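Kitchen Tips: What a Robot Study Can and Can't Teach You About Clearing a Table

Every few months a reader sends me a paper claiming a robot has learned to tidy a kitchen, and asks whether any of it is useful at home. The latest comes from Tsehay Worku and Dagim Weldu, whose method is called Piklow. It was trained on 2,000 simulated pickups and then tested on 400 more, all of them on a computer. Not one real dish got washed. I read it anyway, and a few things in it are worth stealing.

1. Decide the order before you touch anything

Piklow ranks everything on the table first and only then moves the arm. The authors say this cuts down on knocked-over items. I believe that part, as any parent could have told them. At home, take the tall and tippy things first, then whatever is blocking your reach, and leave the wide bowls for last. A wide bowl makes a decent tray for the small stuff.

2. Go for the rim, but only on light cups

The method likes to grab cups at the rim from straight above or close to it. Fine for an empty cup. Try it with a full mug of coffee and you'll be mopping. The paper has no liquids in it at all, and I had to read to the appendix to learn that.

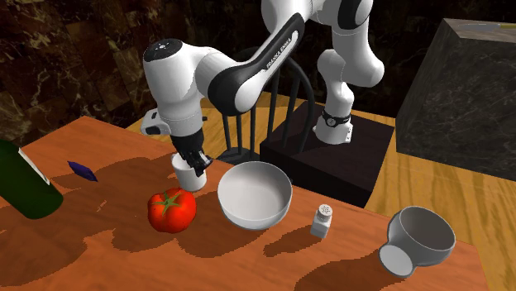 3. Give soft things their own spot

A ripe tomato next to a bottle is asking for a bruise. In the simulation the tomato can't bruise, so a squeeze that would leave you with sauce still counts as a success. Keep tomatoes stem side down on a towel, away from the traffic, and lift them with your whole hand.

4. Wipe the salt shaker while it's in your hand

The robot never does this. Put it down clean and you won't get a ring on the shelf. Turn the cap a little too and check that it's tight.

5. Don't buy anything yet

Hiwot Alemneh, who ran the comparison against an older method called Larnel, reports that Piklow came out ahead on 2 of the measures. She doesn't say how either one does with wet hands, bad light or a dog under the table. I'll look again when there's a trial in a real kitchen, which the authors have penciled in for December. Until then, a dishpan and a damp cloth.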